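Leave the Old Desktops Open

Posted November 5, 2021

The argument for replacing an office desktop at five years is usually made with a spreadsheet. The purchase price is divided by the months of service, the warranty runs out in a particular column, and the row turns red. What the spreadsheet does not record is how well the machine comes apart. I think it should, and I think a machine that comes apart well should be kept in service until a part fails that cannot be bought.

I do the refurbishing for a small outfit called Lemix. We take in retired office computers, test them, repair the ones worth repairing, and send them to schools, clinics and the occasional machine shop. Since July we have logged 1,241 units. The log has a field for the reason of retirement, filled in by the previous owner, and the most common entry by a wide margin is "age." Age is a date. It tells me nothing about the board, the supply or the disk, all of which still have to be tested one at a time.

Consider the ordinary business tower of ten or so years ago. The side panel comes off with a latch or two thumbscrews. The memory sits in slots with a latch at each end. The processor sits in a socket under a hinged retention frame, held down by a lever. The drive connects with two cables, and the graphics card, if there is one, sits in a slot and is held at the bracket. A person with one screwdriver can reduce the whole thing to a bare case and a short row of parts in under half an hour, and can put it back in a little more.

Compare the small sealed units now sold for the same desks. On many of them the processor is soldered, and on a growing number the memory is as well. When the memory fails, the board has failed. When the board fails, the owner has bought a computer. I have 31 of these on a shelf at the moment, each with one fault, and the parts inside them are of no use to one another.

The usual reply is power consumption. It is a fair point and deserves a proper answer. An old tower does draw more at idle than a new small unit, and over a year of office hours the difference can be read on a meter. How much it matters depends on the hours of use and the price of electricity, and anyone making the replacement case should be asked for both. A front desk machine that runs all day is one case. A workshop machine that is switched on to print a drawing and then switched off is another, and the same policy is generally applied to both.
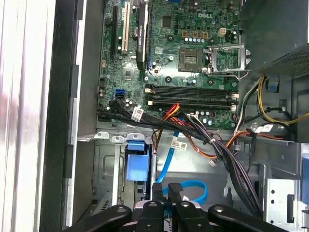 The second reply is labor. Refurbishing takes time, and time costs more than memory. This is true of a single machine repaired by someone who has never seen the model before. It is much less true of a batch. Office computers are bought in batches and retired in batches, so the person at the bench learns the layout on the first unit and repeats it on the rest. The cables run the same way, and the fault on one unit is often the fault on the next. We once took 300 identical towers from a logistics company, Vanus, and by the second week the work was mostly a matter of moving good parts from machines with bad boards into machines with good ones. That only works when the parts come out.

A word about the processor socket, because it is where most of the avoidable damage is done. In the common desktop type where the contacts are in the board, they are fine, springy and easy to bend. An open socket should be covered whenever it is going to wait. The plastic cover that came with the board is best, and it is nearly always missing. I would rather receive a dirty machine with its processor still clamped in place than a clean one that has been stripped for its processor and shipped with the socket bare. If your company pulls processors before disposal, ask whoever does it to stop. The drive is the part with your data on it. The processor keeps nothing of yours.

Cables are the other neglected item. People discard them, or cut them to get the drive out faster. A cut supply harness means a replacement power supply, and on several business models the supply is an odd shape or has an odd connector, so the replacement costs more than the computer will sell for. Unplug the drive and leave the cables where they are. It takes perhaps a minute longer.

There is a limit to all this. Some machines should be scrapped. A board with leaking capacitors is not worth the bench time unless it runs something that cannot be moved, such as the controller software at Drilis, a drilling shop we supply, where the program will only talk to one kind of expansion card. A machine that cannot run a supported operating system should not be put on a network. Spinning disks with reallocated sectors should be destroyed, whatever the remaining hours look like on paper. I scrap a fair number of units every month and do not lose sleep over them.

What I object to is the fixed date. A purchasing policy could just as easily require that a desktop have socketed memory, a standard drive connector and a case that opens without heat or glue, and then set retirement by fault. Ķēniņš, a regional clinic group, rewrote its policy this way and now sends us machines in ones and twos, each with a note stating what is wrong with it. The notes are short. "Fan noise." "Will not post, beeps." "Front USB dead." Most of those machines go back out of our door working, and two of the last batch went back to the clinics that sent them.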